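### Keyboard trials paused after gripper fault

Andudmont has stopped its keyboard work with the hand-held grippers. The notice sent round on 2026-04-13 calls it "a brief interruption to data quality". I would call it a fault that was reported in February and left alone.

What went wrong is simple enough. The tracking for the right gripper slips while the finger is pressing on a key, so the log says the tip is hovering when it is plainly down. Marlene Marinho went back through 80 recordings and found the slip in 4 of them. Somumex, who supply the grippers, say that is within tolerance. Whose tolerance, they don't say. 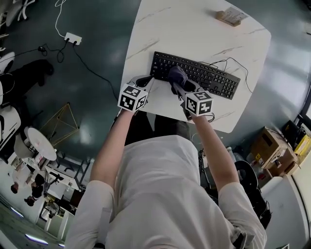

Nuno Neves thinks the cube mounts work loose under load, and he may be right – but tightening a screw is not a fix until someone has checked it over a full session. The last "fix" was a software update, and the slip was back after 2 sessions.

Innes Gillies has asked a fair question about safety as well. If an arm learns from a log that says it hasn't touched anything, how hard will it push? Somumex's answer was a link to page 915 of the manual.

Trials stay paused until Margarida Simões signs off the mounts. Please keep any recordings from the affected pair and send the file names to Marlene, even if they look fine to you.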